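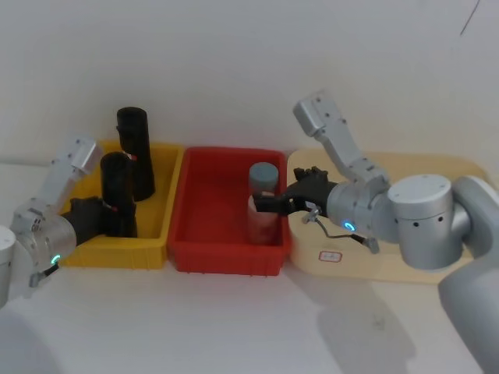
Two-arm sorting station, Flellik data room

About Flellik

Flellik records demonstrations for teams that train manipulation models. A person drives the arms, the arms do a household-scale task, and the result is stored as one example. We don't build robots and we don't train the final models. Our product is the recorded set and the notes that go with it.

We started in January with a single bench. There are now six, all run from our building in Bornitz. Operators work in two shifts and change task every three hours, as grip timing gets sloppy after that.

Most of our current work is container sorting: small jars and similar items, colored bins, a flat tray. The task sheet names a start position and an end position for each item. Anything between those two points is left to the operator – customers ask for varied paths, and a scripted path gives them very little.
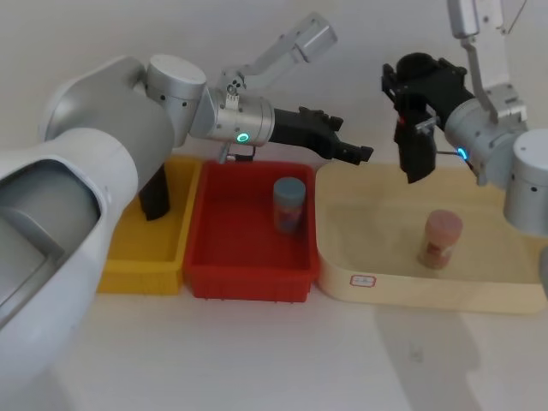

Lombardi, a customer since our first release, wrote that the failed grasps were worth more to them than the clean ones, and asked us to stop trimming them. We did. Failed attempts now stay in the set with their own tag, and a customer can filter them out at download.

Each example passes through Favum, our in-house review tool. A reviewer checks that the joint data and the video line up, marks the start and end of the task, and either accepts the example or sends it back with a code. Almost 3 percent are sent back, mostly for clock drift between streams.
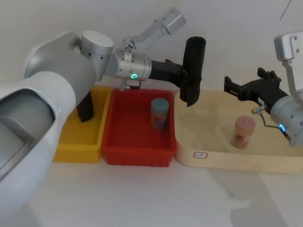
Review codes are listed in the handbook that ships with every set, along with the bench layout, the operator's shift and the version of the task sheet. Layout changes are logged on the day they are made. Requests for new tasks go through the contact form; please include the item sizes and the gripper type you plan to use.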